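## 4.2 Light, glare and the width of the street

The lower end of Skaro is a wide paved street with no shops on it. People use it to get from the houses at Tolatport to the bus stop on Hung, and in the evening it is shared by walkers and motorcycles. The stretch we worked on is 300 m long. In the daytime interviews it came up rarely and mostly in passing. After dark it came up in almost every conversation, and the complaints were not the ones we had prepared for.

Our interview guide, written before fieldwork, assumed that the main problem would be darkness. It had a set of prompts about unlit corners and places people avoid. These prompts worked well on Hung, where two of the side lanes have no lamps. On Skaro they produced short answers. The street has lamps, residents told us, and the lamps are strong. What they wanted to talk about was the lamps themselves, and what happens to the road surface between them.

We use three terms in this section. A *bright zone* is the part of the street where the surface can be read without effort. A *gap* is the part between two bright zones where the surface cannot be read, or can be read only after a pause. *Veiling* refers to the loss of detail in front of or beside a strong lamp, when a person or vehicle is in the line of sight but their outline is partly lost. Veiling and gaps are different problems and residents did not confuse them, although the lighting survey kept by the district records neither.

### 4.2.1 Riders against the lamps

Motorcycles are the most common vehicle on Skaro in the evening. Walkers said that they hear them well before they see them and that sound gives a poor idea of where on the road a motorcycle is. The width of the street adds to this. On a narrow lane a rider has few choices of line. On Skaro a rider may keep to one side, take the middle or cut across, and walkers have to work out which.

A retired bus conductor who walks the street most evenings told us that he looks for the helmet first. The helmet is round and dark and stands out when there is light behind it. He said the wheels are the last thing he finds, and that he needs the wheels to know which way the motorcycle is pointing. Other participants described the same order in different words. One looks for the gap under the rider. Another said that she waits until she can see the shadow on the road and goes by that.

These accounts match what we noted on our own walks. When a rider is between the walker and a lamp, the head and helmet tend to read as a plain shape, and parts of the body may be washed out altogether. A second rider farther down the road is easily taken as part of the first. Seven of our walk notes record this mistake, four of them by the same author (Liew), who was new to the street.

**Figure 4.** Skaro after dark. (a) Two motorcycles with riders on the right-center part of the street, one behind the other, with a street lamp blazing above them. The nearer rider's helmet shows dark against the glare, and the upper body is partly washed out. (b) A wide stretch of pavement with a raised curb on the right and a single very bright lamp left of center. No painted markings are visible on the ground.

(a)
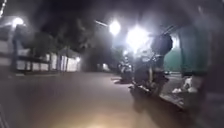

Several participants had adjusted their habits to deal with veiling, and the adjustments were small. Walkers coming from Tolatport hold a hand up at the side of the face when they pass close to a lamp. Parents with younger children cross early, well before the bus stop, so that they are on the correct side when they reach the brighter part of the road. Two of the riders we interviewed flick their headlight when they see someone on foot. Others thought this was rude, and one walker said it made things worse for her, as she lost the ground for a moment afterward.

We asked riders what they see from their side. Their answers were less uniform. Younger riders said that the street is well lit and that walkers are easy to spot, with the exception of people standing still. Older riders were more cautious. One delivery rider with a long history on the route said he slows at the same places every night whether or not anyone is there. He could name the places by the houses next to them, and when we walked the route with him they fell in gaps every time.

### 4.2.2 The curb and the verge

The second group of comments concerned the edge of the road. Skaro has a raised curb along part of its length, with a verge beyond it. There is no separate footpath on that side. People walk on the paved surface close to the curb and step up onto the verge when a vehicle passes too near.

By day this is an ordinary arrangement and hardly anyone remarked on it. At night the curb becomes the main guide to where the street is. Its top edge catches light and can be followed as a pale line, even where the paving beside it has gone dark. Residents use it in a practical way: they keep it at their left or right and walk along it. A woman who sells snacks near the bus stop said that she counts on the curb "like a rail," and that the only night she fell was when she had moved out to avoid a puddle and lost it.

What lies past the curb is harder to judge. The verge takes little light from the lamps, and participants were reluctant to step onto it without knowing the ground. Some parts are grass and some are bare soil, and after rain the soil parts are soft. Stepping up is therefore not the safe choice that the layout suggests. In the diaries, participants wrote about staying on the road as a motorcycle went by and turning their body sideways in place of stepping up. We counted these entries separately from near misses, which were few. Of the 70 diary entries that mention Skaro at night, 22 concern the curb or the verge. This was the largest single group.

The bend was mentioned in most of these entries. Coming down from Tolatport, a walker sees the lit road beyond the bend before being able to see the surface that leads to it. The far road looks close. Participants who did not know the street well said that they had headed straight for it and met the curb with their foot. Those who knew it walked wide. Pangaribuan, who grew up in Skutholm, walked wide on the first evening without noticing and had to be asked why.

(b)

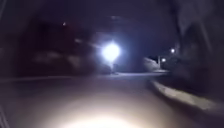
Painted lines came up often as a possible remedy. Residents were split on them. Those in favor wanted a white line along the inside of the bend, with a second one at the crossing point near Hung. Those against said that paint on this kind of surface becomes slippery in the rains, and that riders would treat a line as permission to use everything on their side of it. The snack seller wanted the curb itself painted and nothing else. Her suggestion had support from both groups when we brought it to the November meeting, and it is the one item on which the meeting took a position.

### 4.2.3 More light or different light

A request for more lamps was common in the first interviews and less common in the second round. We think the walks had some part in this. On the walks, participants were asked to stop wherever the ground became hard to read and to say what they could and could not make out. Many of the stops were a short way past a lamp, in the place where the eye has just left a strong light. Participants began to comment on the lamps as they approached them. By the later walks several were asking whether the heads could be tilted, shaded or turned down.

The district's answer, given to us in writing on August 5, 2021, was that the lamps meet the required level and that shading them would reduce the measured light at the roadway. Both statements are correct as far as we can tell. The required level is an average over the segment, and a street with strong lamps and deep gaps can reach the same average as one with weaker lamps set more closely. The survey form has no field for the difference.

Residents had their own proposals for where light should go:

- onto the inside face of the curb at the bend
- onto the verge, at the places where people step up
- low along the last part before Hung, where motorcycles turn across the walking line

None of these would raise the reading in the middle of the road, where the district takes it. The third was the most contested. Riders worried that low lights would shine in their eyes as they turned, and the delivery rider quoted earlier said he would sooner have the existing lamp moved.

We did not test any of the proposals. A temporary shield was discussed for one lamp and the district was open to it, but the bracket did not fit the lamp head and there was no time to have another made – the rains had started and the evening walks were ending. The measurements we do have come from five evenings without rain. They should not be read as describing the street in wet conditions, when reflections from the paving change what can be seen. Diary entries from wet evenings suggest that veiling gets worse and the curb gets easier to find, but there are too few of them to say more.

One further limit concerns who took part. The participants were people who already use Skaro at night. People who have stopped using it would presumably describe it differently, and we reached only a handful of them, through relatives. Their reasons for staying away had as much to do with dogs and the irregular bus as with light. We return to the bus timetable in Section 4.3.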